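Une nappe matelassée pour table ronde à plaque intégrée : mon avis après une saison 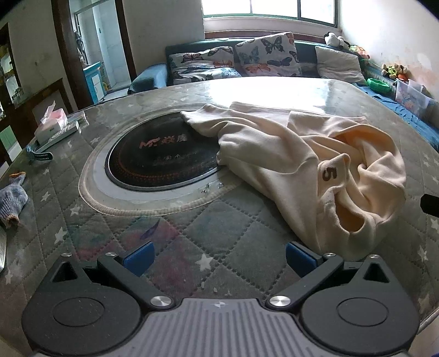
Cela fait bientôt dix ans que nous mangeons autour d'une table ronde avec une plaque à induction au milieu, et dix ans que je cherche comment l'habiller. Une nappe ordinaire, on oublie tout de suite : il faut une découpe au centre, et une découpe qui ne s'effiloche pas au bout de trois lessives. J'ai fini par commander chez Mazza une housse matelassée, le modèle Nada, que j'utilise tous les jours depuis le mois de juin. Chez nous elle est grise à petites étoiles blanches, avec une couche de plastique transparent par-dessus, et autour de la plaque court une large bande ovale, claire et translucide, finie par un passepoil beige surpiqué. C'est ce passepoil qui m'a décidée, je l'avoue, bien avant les considérations pratiques !

La livraison d'abord, puisque c'est par là que tout commence. Le paquet est arrivé un mercredi, roulé et non plié, et je remercie la personne qui y a pensé, car le plastique plié garde ses marques pendant des semaines (j'en ai fait l'expérience avec la précédente, une Hinico, dont les plis n'ont jamais complètement disparu). La mienne fait 130 cm de diamètre, et la retombée est juste comme il faut, assez pour cacher le bord de la table, pas assez pour se prendre dans les genoux.

La pose demande un peu de patience. On centre l'ouverture sur la plaque, on lisse vers l'extérieur avec le plat de la main, on recommence parce qu'un côté tire, et puis à un moment tout tombe en place. J'ai mis un bon quart d'heure la première fois. Maintenant que je l'enlève pour la laver, je la remets presque les yeux fermés.

À l'usage, j'en suis très contente. Le matelassage donne à la table quelque chose de doux, on pose les avant-bras dessus avec plaisir, et les bols font beaucoup moins de bruit. Il faut dire que notre table sert à tout : on y mange, on y laisse la boîte de mouchoirs, une montre, un sweat qu'on finira bien par ranger. Côté entretien, un coup d'éponge suffit pour la sauce et le thé renversé. Le bouillon gras réclame une goutte de liquide vaisselle, et il faut bien rincer, sinon le plastique reste un peu poisseux.

J'ai tout de même deux reproches. Le premier, ce sont les miettes. Elles s'arrêtent le long de la bande, juste là où l'éponge passe mal, et je me retrouve chaque soir à les chasser avec une petite brosse. Une couture plus plate aurait réglé la question. Le second concerne la chaleur : la notice conseille de ne rien poser de brûlant sur le plastique, et comme on a toujours envie de pousser la marmite un peu de côté pour servir, il faut prendre l'habitude du dessous-de-plat. J'en garde un à portée de main et je n'ai pas eu d'accident, mais avec des invités, je surveille - on ne se refait pas. Et bien sûr, on débarrasse tout ce qui traîne sur la plaque avant de l'allumer, linge compris.

Pour le prix, j'ai payé 44 euros, port compris. J'avais regardé aussi du côté d'Urbridge, qui fait du sur-mesure magnifique, en coton enduit, mais on change vraiment de budget et les délais m'ont découragée. La Hinico était moins chère, plus fine aussi, et elle glissait dès qu'on tirait un plat vers soi. Celle-ci ne bouge pas, ou alors de si peu qu'on la remet d'un doigt.

Je la conseille donc à celles et ceux qui ont ce genre de table, en insistant sur un point : mesurez l'ouverture deux fois avant de commander, le rebord de la plaque compris. Je lui donne quatre étoiles sur cinq. La cinquième, je la garde pour le jour où ils aplatiront cette couture.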